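Frequently asked questions about oiling and caring for wooden boards

Moden Wood Care, last changed Tue 2 March

We get many of the same questions by e-mail and in the shop, so Tyra Sundqvist and I have collected the answers on one page. If your question is missing, please write to us. We answer in English, German and Swedish.

Which oil should I use for a chopping board?

We sell two. Flarier is a pure linseed oil, cold pressed, and it goes hard in the wood after some weeks. Wuvura is a mix of oil and beeswax, it is softer and gives a little shine. For a board that you cut on every day we recommend Flarier. For a bread board or a cheese board both are fine, and most customers choose Wuvura for the smell.

Can I use olive oil or sunflower oil from the kitchen?

Please do not. These oils stay soft and after a time they can smell old. If you have already done it, wash the board with warm water and a little washing-up liquid, let it dry for two days and sand it lightly before you put on a drying oil.

How much oil do I need?

One bottle of Flarier contains 1000 ml. This is enough for about 38 boards of normal kitchen size with one coat each, so for a single household it is really too much. Ask us for the small bottle, or share one with your neighbours. An opened bottle should be closed well and kept in the dark.

How do I put it on?

Warm the oil a little by standing the bottle in warm water. Pour a small amount on the board and spread it with a cotton cloth, also on the edges and on the end grain. Wait 20 minutes. Then wipe away everything that the wood has not taken. If you leave too much, the surface becomes sticky and you will have to begin again with sandpaper.

A new board needs three coats, with one day between them.

My board is glued together from strips. Does this change anything?

No, you oil it in the same way. A good wood glue is not harmed by linseed oil. What harms the glue is long contact with hot water, so never leave such a board in the sink. Maple, beech and oak strips can take the oil at different speeds, even strips of the same wood, and after the first coat the board may look uneven. After the third coat the difference is usually much smaller.

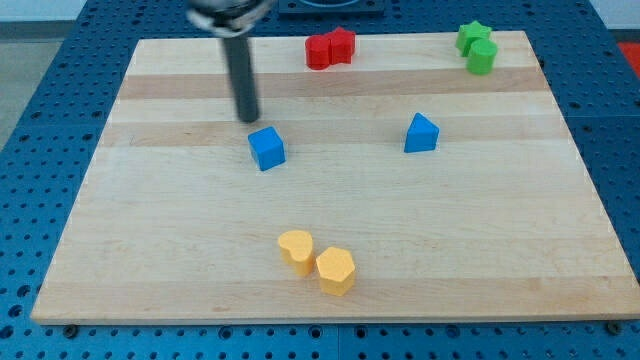 Pale woods become a little more yellow with linseed oil, and this cannot be avoided. If you want to keep a light colour, take Wuvura and try it first on the underside.

Can the board go in the dishwasher?

No. Also not on the short programme, and also not at 65 degrees with the drying switched off. We are asked this every week. Wash the board by hand, both sides, and stand it on its long edge to dry.

Why has my board become bent?

In most cases only one side got wet, or it was oiled only on the top. Lay it with the hollow side down on a damp cloth overnight and look again in the morning. A small bend often goes back. A crack does not go back, but a short one can be filled at our workshop.

What do I do with the used cloths?

This is important. Cloths with linseed oil can become hot by themselves and start a fire. Spread them flat outdoors until they are fully dry and hard, or put them in water in a closed metal tin. Do not throw them in a heap into the bin.

Is Tamihana the same as Flarier?

Tamihana was the old name of our floor oil. It contains a drying agent and is not meant for things that touch food. Some shops still have it on the shelf. Please use it only for floors and stairs.

Do you repair old boards?

Yes. You can bring them or send them by post. We sand both sides, fill short cracks and give three coats of oil. Please count on 2 weeks. In May the workshop is closed for holidays, and boards which arrive in that time must wait until we are back.

Do you give refunds?

Unopened bottles can come back within a month with the receipt. Opened bottles we cannot take.

Carola Voß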